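Cover crop after early potatoes, or leave the field bare until spring?
Forum: Small Farms and Field Crops

tritel_east
I took over a field of 540 square meters behind the old Figueroa dairy this year. The early potatoes come out in summer and after that the neighbor always left the ground with nothing on it until spring. He says the soil must rest. I am not convinced, but I am new at this and I don't want to insult a man who has grown potatoes longer than I have lived in this country.

The soil is heavy, it closes on the surface after rain, and in May there was still water standing in the lower corner. I have no irrigation there, only a tank which I fill from the house. My question is if I should sow something after the harvest, and what. I would like to eat or sell a part of it if possible, but it is not necessary.

claybottom
Sow something. Anything. Bare clay in winter is how you get that crust. I'd do oats and peas, let the frost kill them, and plant straight into the dead stuff in spring.

hedgerow_7
Your neighbor isn't crazy. I left mine alone for years and had less slug trouble than the people with green manure up to their knees. It depends what you plant after. If it's potatoes again, don't leave a wet green mat on the ground for slugs to live in.

tritel_east
Thank you both. It will not be potatoes again. I plan onions in one half and beans in the other half. Does this change your opinion about the slugs, hedgerow_7?

hedgerow_7
A bit. Beans will get eaten when they come up, onions mostly not. If you must, sow only the onion half.

claybottom
Respectfully, I disagree with all of that. The onion half is the one that needs clean, fine soil early. You want the residue on the bean half, where you can put big seeds through it. Slugs are a nuisance for two weeks. Compacted clay is a nuisance forever.

hedgerow_7
Two weeks is enough when they eat the whole row.

Dindon
I am also not born with English, so excuse me if I use a wrong farming word. I have grown on clay for a long time and I did both things, the resting and the sowing. My experience is somewhere between yours.

After early potatoes you have a gift, because the soil is already loose from the digging. If you leave it, the first hard rain takes this gift away. I sow buckwheat directly after harvest, the same day if I can. It grows fast in warm soil and it covers the weeds. I cut it when it flowers, before there is hard seed. Then I sow winter rye on the part where I want beans, and on the part for onions I sow nothing more, only the cut buckwheat stays on top and I rake it away early in spring.

Rye has one problem. If you wait too long in spring it becomes like rope and you cannot work it into the ground by hand. Cut it when it is at the height of your knee, not later. I learned this one year with a rented mower which I broke — the rental place was not happy and neither was I.

claybottom
Buckwheat is a good call, I forgot how early these potatoes come out. But rye by hand on clay? I wouldn't wish it on anyone.

Dindon
It is work, yes. For a field of this size I need 2 long days. You can also cover it with a black tarp after cutting and let it die under there. Then you don't need to dig at all, but the tarp must stay for several weeks and the slugs like it also, so here hedgerow_7 has a point.

tritel_east
This is very useful. What about the water? If I sow in the middle of summer and it does not rain, will the buckwheat come up at all? My tank holds 2000 liters and I need some of that for the tomatoes.

Dindon
I would do it like this, in this order.

1. Dig the potatoes when the soil is still a little moist. Rake the surface level on the same day and take out the small potatoes that you missed, or they come back between the onions.

2. Sow in the evening, and rake the seed in so that it lies under the surface. On top it is only food for the pigeons.

3. Water one time, slowly and deeply, and then leave it alone. Many small waterings make a crust on clay. Take drinking water for yourself too, a bottle is quickly empty when you rake in July.
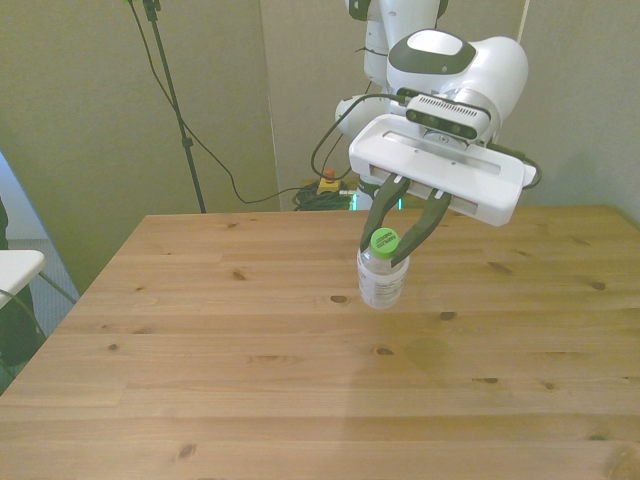 4. Look at it after one week. If there are empty places, sow these again by hand and do not disturb the rest.

5. Cut when most plants are in flower. Leave everything where it falls.

hedgerow_7
Fair list. I'd add: walk it after dark with a flashlight before the beans go in. I picked 134 slugs in one night off a strip of dead vetch, and that was a dry spring.

claybottom
Did you count them one at a time?

hedgerow_7
Into a bucket, yes. I was angry.

Funinside
Has anyone tried late turnips in this slot? You said you'd like to sell something. They go in after early potatoes without trouble here, and the leaves cover the ground fairly well. Flea beetle is bad if it's hot, though.

tritel_east
I had not thought about turnips. Maybe one strip near the road, where I can reach with the hose, and buckwheat on the rest. I spoke with the neighbor on Tuesday and he said I can waste my seed if I want, but he also asked me what buckwheat costs — so perhaps he is curious. Dindon, how much seed do you take if you sow it by hand?

Dindon
More than the bag says, because by hand it is never even. I walk once along the field with half of the seed and once across with the other half. Keep a handful back for the empty places.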